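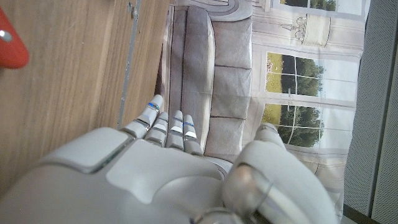 A white hand in front of a printed living room.

Covered Up: what I've learned about leftovers

Well, you asked for it! After the soup item in the last Handside newsletter I got a pile of notes about leftovers, and most of them were really about one thing: how do I keep the stuff in the bowl from drying out, going soggy or tasting like the onion next to it? I've been cooking for a crowd (and then eating the remains for days) for a long time, so I have opinions. Get a coffee.

Let me start with rice, because rice is where I went wrong for years. I used to leave the pot on the stove with the lid on until I felt like dealing with it, which could be bedtime. Please don't. Cooked rice needs to go in the fridge well within 2 hours, and it cools much faster if you spread it out in a wide, shallow dish. I use the old enamel baking dish I got at the Skarska flea market, the one with the chip on the handle. Once the steam is gone I cover it and in it goes. Next day it makes the best fried rice, a little dry and not at all clumpy.

Soup and stew are the same idea with more patience. A big deep pot stays warm in the middle for ages, even in the fridge, so I ladle it into smaller containers first. My favorites are the flat square ones from Wojcik (the shop by the bus station, with the terrible parking). They hold 400 ml, good for one hungry person, and they stack. I bought a 1000 ml one too and I never reach for it. It's too tall for my shelf and the lid fights me every time.
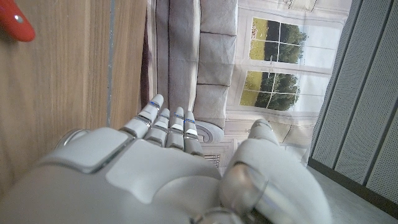
Then there are the cut things. Half a melon, half a cabbage, half a lemon, my fridge is a museum of halves. I've gone back to putting cut fruit face down on a small plate, with a cover over the top if it's melon, which will perfume everything you own if you let it. Half an avocado I just eat. I've tried leaving the pit in, lemon juice, a slice of onion, and the top always goes brown anyway, so now I scrape that bit off if there's any left at all.

Herbs! I nearly forgot herbs. Parsley and cilantro go in a glass of water like flowers, with a bag over them loosely, and I change the water when it looks cloudy. Basil hates the fridge, so mine sits on the counter out of the draft. Chives I chop all at once and freeze in a jar, and you can shake them straight into eggs.

A reader out in Stinden wrote in with the question I get more than any other, so I'm going to give it its own spot. 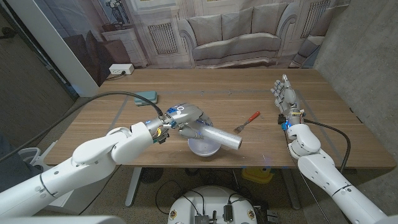
Why does my plastic wrap never stick to the bowl?

Most of the time it's a damp or greasy rim. Wipe the edge with a dry towel, pull off a piece a good bit wider than the bowl, press it down on one side first and then stretch it gently across to the other. Glass and glazed china hold it well. A lot of plastic bowls and some metal ones don't, and for those I'd put a plate on top and call it done.

I'll add that wrap isn't my first choice for everything. A plate over a bowl has gotten me through most of my life, and it means you can stack another bowl on top. But for bread dough, or a salad that has to ride in the car, I still like a tight cover. Same with pudding, where I press the wrap right onto the surface so it doesn't form a skin. (My family is split on skin. I am against it.)

Labels are the other thing I nag about. Masking tape and a marker, kept in the same drawer as the freezer bags, and you write the name of the food and when it went in. I skipped that with a bag of something orange last September and it was a very odd dinner, because I'd thawed sweet potato and planned for curry.

As for how long things last, I give cooked leftovers three days in the fridge and freeze whatever I know we won't get to. If it smells off or looks strange before then, out it goes, and I don't taste it to check.

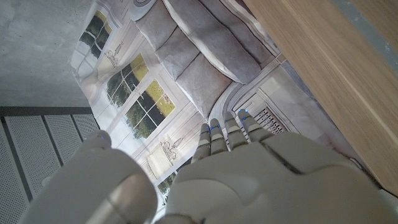
Next time: the freezer drawer

I'm finally going to empty mine, right down to the frost, and I'll report back on what was living under the peas. If you've got a good way to freeze berries without ending up with one giant brick, send it in and I'll try it. Same goes for bread ends. I have two bags of them and only so much appetite for croutons.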